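Folding arms at our shop, month two - what changed for the table crew

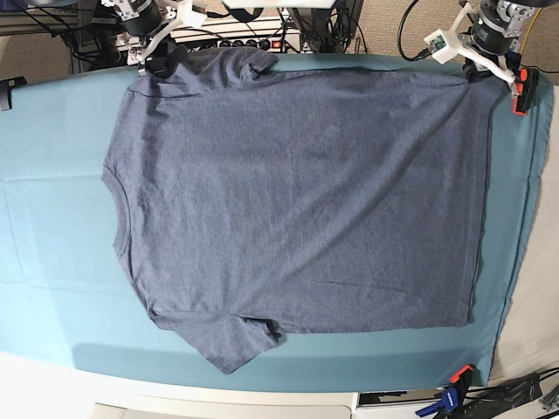
Table 3, blue tee laid out flat with both arms on it.

threadbare_306
Posted in July, 7:40 am

I work in the finishing room at Rultent. We print and ship plain and printed tees, and until this spring every shirt was folded by hand. Now one table has a two-arm setup from Plidireo and the rest are still people. A few of you asked in the old thread how it was going, so I'm starting a new one.

Our order volume on a normal shift is 2160 shirts. The arms do a small piece of that, mostly plain crew necks in adult sizes. Anything with a hood or a zipper stays with us. What changed for me is that I used to fold all shift and now I fold half of it and tend the arm table the other half. Tending means laying shirts out, pulling the bad folds, and redoing them. My wrists feel better. My pay is the same.

Ask whatever you want, I'll answer what I can.

---

hemline_hank
8:15 am

How flat does the shirt have to be before it starts? That one has some creases in the body and the lower sleeve is kind of bunched up. On our line that would get sent back.

---

threadbare_306

It will take creases like that. The sleeve is more of a gamble. If the tip is tucked under, sometimes the fold comes out fine and sometimes you get a lump on one side. I fix it by hand when I'm standing there. If I'm at the next table I don't.

---

packroom_dee
8:52 am

So you lay it out, you watch it, and you refold the bad ones. Sorry but that sounds like you're doing the job and the machine is getting the credit for it. I can fold a tee before those arms have a grip on the corner.

---

threadbare_306

You're faster, no question. So am I. Management knows it too, we timed it. The argument from upstairs is that one person will watch several tables later on. Right now it's one person and one table, so you have a point.

---

lintroller
9:30 am

Disagree with Dee. I did nine years of hand folding and had surgery on my right thumb. If a machine takes even the boring plain ones off the pile, I don't care that it's slow. Slow is fine. Let it be slow all night.

---

packroom_dee

I'm sorry about your thumb, I mean that. But at my last place the plain ones were how new hires learned. They took those away and gave the new people the hard stuff on day one, and then acted surprised when they quit.

---

threadbare_306

That part is happening here. We had a new person start last month and she got the hoodies right off. I brought it up at the shift meeting and they agreed to keep 10 bins of plain tees a day for training. So far they've stuck to it.

---

bustilura_user
10:04 am

We have the Bustilura folder, which is a flat plate machine, no arms. Does 1000 pieces before lunch if you keep feeding it. Why would anyone pick arms over that?

---

threadbare_306

We looked at the plate type. The pitch for the arms was that they could move on to other jobs, like towels and turning shirts right side out. I haven't seen either one yet at our place. If all you do is tees I'd probably go with yours.

---

hemline_hank

What's with the cloth on the table? Do the shirts slide on a bare top?

---

threadbare_306

Yes, we tried it bare and the whole shirt would travel when the arms pulled. The cover holds it better. It has to be clamped though, and I check the clamps at the start of the shift and again after break - a loose cover will ruin a run of folds and you won't see why.

---

lintroller
11:20 am

Did anyone lose hours?

---

threadbare_306

No one on days. The evening temp spots were not renewed. They say that was due to orders being down, and orders were down, but people have their own opinion about the timing.

---

packroom_dee

I have my own opinion and I don't even work there.

---

doan_finishing
1:45 pm

I'm at Đoàn, we're a smaller shop and getting a demo next month. One thing I'd ask for in writing is who does the refolds and whether those count toward your numbers. We had a labeling machine come in and all the rework landed on two people with the same quota as before.

---

threadbare_306

Good one. Ours didn't count for the first three weeks. Now they go on a separate sheet and the quota on the tending half of the shift is dropped. Get that settled before the demo turns into a purchase. I'm back on at two, will check the thread tonight.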